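The Cup Cupboard Problem
Why the drinkware shelf keeps filling up, and why the fixes on sale deserve a hard look

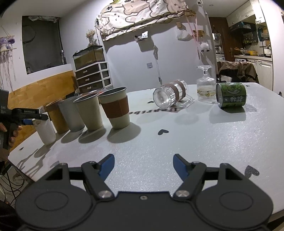

Most households I know own more cups than mouths by a wide margin, and the storage business has noticed. Open any catalog in October, when people start thinking about guests, and the mug racks arrive by the pageful. Tiered racks, hanging racks, racks that spin. The pitch never changes: your cups would behave if only they had somewhere better to live.

I have my doubts. I've owned two such racks. The first, a Drakico with sprung arms, held eight mugs as long as all eight had the same handle. Mine don't. The second came from Tunden and went over the sink, where it collected dust on the cups I never used and left the ones I did use sitting on the drainboard.

Emil Wallner has been clearing kitchens in and near Colthorpe long enough to be rude about this. He charges $90 for a visit and brings no products with him. What he does is take every cup out and stand it on the table, where mismatched sizes become hard to ignore. Tapered cups next to straight ones, a glass mug with a handle that sticks out like an elbow, a stemmed glass that can't go under anything.

"People sort by color or by set," he told me. "The shelf doesn't care about color. It cares how tall the thing is and whether it has a handle."

His largest haul from one kitchen was 156 pieces, for a couple with no children. They kept more than he would have liked.

I'm not fully sold on his method either. He is strict about stacking, and wants tapered cups nested wherever they'll go. Fine for plastic. With glazed cups I've had two jam together so firmly that it took cold water in one, hot water outside the other and a bad mood to part them. He says to put a paper towel between them. I have yet to meet the person who keeps that up past the second week.

Then there is the old argument over which way up a glass should go. The rim-down camp says dust. The rim-up camp says the rim is the weakest part and the shelf is none too clean anyway. With stemmed glasses, rim down does let you fit a wide bowl beside a narrow foot, if you alternate them, and I'll concede that much. For everyday tumblers I can't see that it matters. Wash the shelf.

Sleeves are another sore point. A cup with a sleeve around its middle is kinder to the fingers, but it takes up more room and won't nest properly with its neighbors. Take the sleeves off and they end up in the drawer with the corn holders.

The fanciest answer I looked at was a fitted pull-out from Boateng, priced at $800 before installation. It glides beautifully. It also holds fewer cups than the plain shelf it replaces, a fact the brochure leaves for you to work out with a tape measure.

For now I've gone down to 5 everyday cups on the low shelf — and a box in the hall closet for the rest, which I have so far opened once, to look for the gravy boat.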